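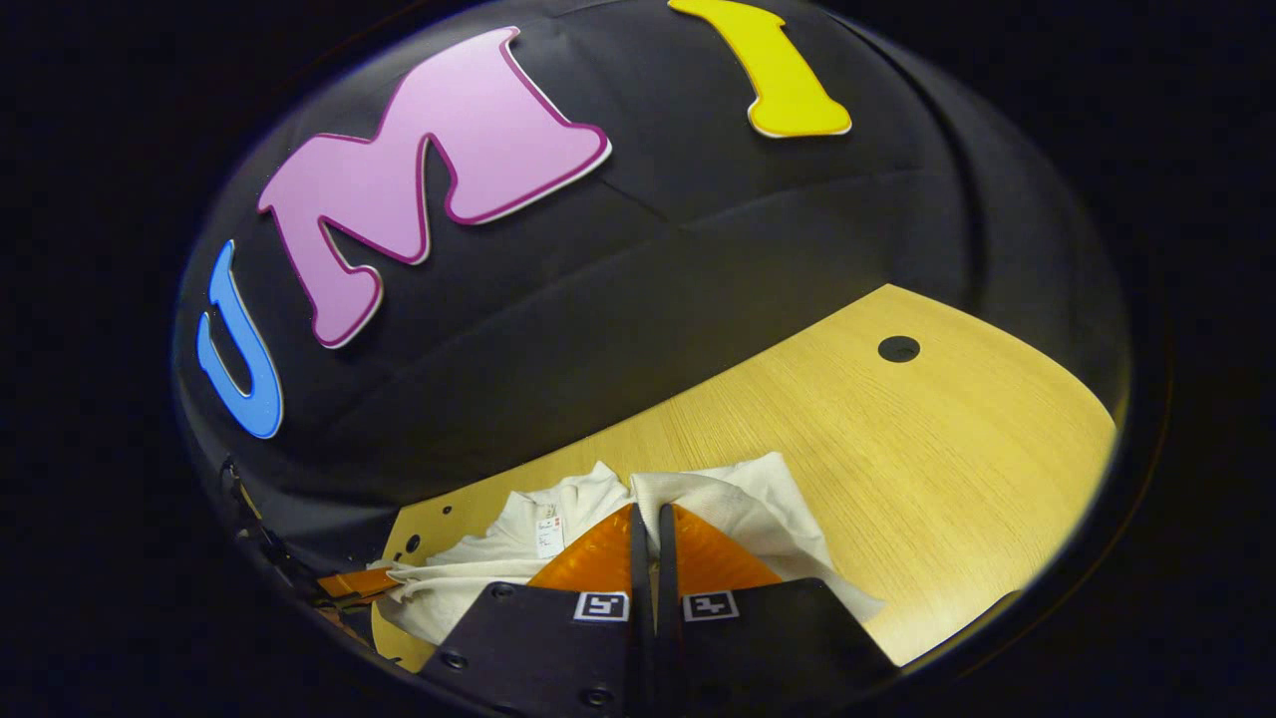

Hand-held gripper over the cloth piece, letters on the black backing behind the table.

Gripper comparison meeting, November
Notes by whoever had the laptop, so me again

We got going at 4, a bit after really, because the Ineck people were still hunting for parking. I'm writing these up from scribbles, so shout if I got your point wrong!

1. Last month's notes
Fine as they were, except that I wrote "Zalow fingers" twice when I meant the Nista ones. Fixed in the shared copy.

2. Soft fingers on cloth
This took most of the hour. We're still comparing the hand-held gripper with orange finger pads against the Zalow parallel jaw, and the question is which one we want for the garment work. I reported on my own trials: 21 grasps each on the same off-white piece, crumpled up fresh every time. The orange pads got hold of it on 15 of them and the Zalow jaw on fewer, but I lost track of a couple of the Zalow ones when the log stopped, so I don't want to put a number on it yet (sorry, I know, I know).

What I did notice is that the pads do nicely with a fat fold standing up and get fussy when the cloth lies flat. You end up pushing it along the table. Two people said they'd seen the same thing, and one said I come in too steep. Could be! We agreed I'll try a lower approach and somebody else will do the same set so it isn't only my wrist we're measuring.

There was a side argument over whether the care label should face up or down at the start. Dambrauskienė's test sheet doesn't say. We settled on up, on the left, and I'll add that to the sheet.

3. Camera
The fisheye stays for now. It bends the far edge of the table quite a lot, but we get the fingers, the cloth and a good chunk of the backing all in one view, and I'd hate to lose that. Ineck offered us a narrower lens to borrow. We said yes please, for one round only, and then we compare.

Somebody asked if the big colorful UMI letters on the black backing could confuse tracking. We went back and forth on it and ended up with a plan to do one set with them covered and one without. I like the letters, so I'm hoping for no difference.

4. Markers
The little square markers on the finger plates are being read fine in bright light. In the dim set we lost the right one more than 100 times over the recordings, mostly in short drops. The Nista controller guesses its way across the gap and the Zalow one just stops, and we couldn't agree which is worse. Left open.

5. To do
Me: redo the cloth set at a lower angle, fix the log, add the label line to the test sheet.
Ineck: bring the narrow lens.
Zalow side: send the jaw force settings, please, we've asked before.
Everyone: screws on the finger plates get checked before each set, and write it down when you do.

6. Anything else
We need more garments. Bring old knits from home if you can spare them, light colors preferred. Next meeting is same time, same room, and Ineck is bringing the cookies.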